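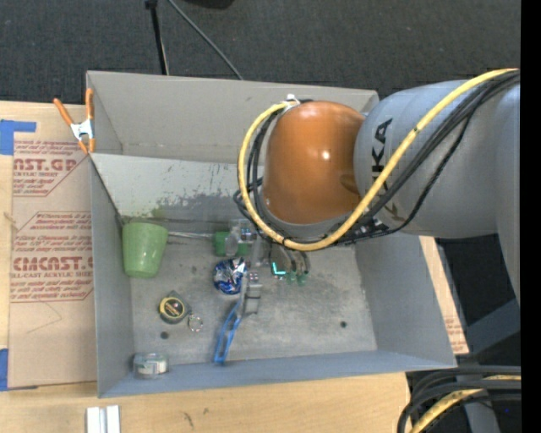

My trouble with the new dress pack advice is that it treats the cable run as a thing you fit once and forget. I look after one bin-picking cell at our Darnden site and I've had the hoses and cables off that arm more often than I've changed gripper fingers. The fat yellow cable is the one to watch. Ours comes down across the grey link, goes under the orange cover and loops back up round the left of it to a white tie, with the black ones following along, and every centimetre of slack you leave there is a centimetre that can get down into the bin with the gripper. The quoted post says a generous loop is always safer. Safer for the connector, perhaps. I'd like to know what it does to everything else once the wrist is low and turned hard over against the back panel.

On the sleeve kit from Kultus, I've fitted two. The first lasted 742 hours by the controller's own counter before the outer had worn through at the lower edge of the link. The second is still on, but I moved the crossing point when I fitted it, so I can't say whether the sleeve is better or the route is. Nobody else on this list seems to have separated the two either. If someone has run the same sleeve on the same route with and without the extra clip, please post the hours.

Anyway, to the message:

> We have now standardised on the long loop for all picking cells
> and have had no cable faults since. Set the arm to its home
> position, leave a hand's width of slack at the elbow, tie off,
> and the job is done. The bin can be dropped in by eye as the
> camera will find it. We re-teach nothing. The whole changeover
> takes 19 minutes and anyone on shift can do it.

"No cable faults since" since when? The change was announced here in October. Our last cable ran 2,875 hours before it started dropping out, and that was on the short loop everybody now says is wrong. A few weeks without a fault tells me nothing.

Setting slack at home is the part I'd argue with most. Home is the kindest pose the arm has. What I do instead, for what it's worth:

Put the arm in manual at reduced speed, empty bin, air off at the gripper.
Jog to the lowest pick in each corner, near wall last.
At each corner turn the last joint to both ends of what the program really uses, not what the data sheet allows.
Look at the loop each time. If it touches the wall or goes tight, mark it with tape and move on. Don't fix anything until you've done all four.
Then set the ties, and do the four corners again.

It takes most of a morning. I've never got it into 19 minutes and I'd be wary of any loop set by someone who had.

As for dropping the bin in by eye, the camera finding it is only half of it. The camera doesn't know where the hoses are. Our bin has sloping inner panels, and the one at the back has dark patches where it has scuffed and peeled low down. I don't know how much of that is fingers and how much is parts being pushed up it, but a bin sitting a finger's width out will shift your clearance whichever it is. We have a spring clamp on the rim at the back left, and I check the rim against a pencil line on the sheet before I run the corners. Crude, and I'd sooner have proper stops. Ellis quoted us for a set and the price was silly.

One question of my own. The air fittings on our gripper are the green sort, side by side under the hoses, and I'm being told by Vendell that they should be changed at every service whether they leak or not. Their sheet says every 3,943 hours, which is an oddly exact figure for a plastic fitting. I asked where it came from and got the same sheet back. Is anyone changing them on hours, or do you all wait for the pressure to sag like I do?

Happy to be shown I'm wrong on the long loop, but I'd want the hours, the route and the worst-case pose, please — not a fault count from a cell that's only just been put back together.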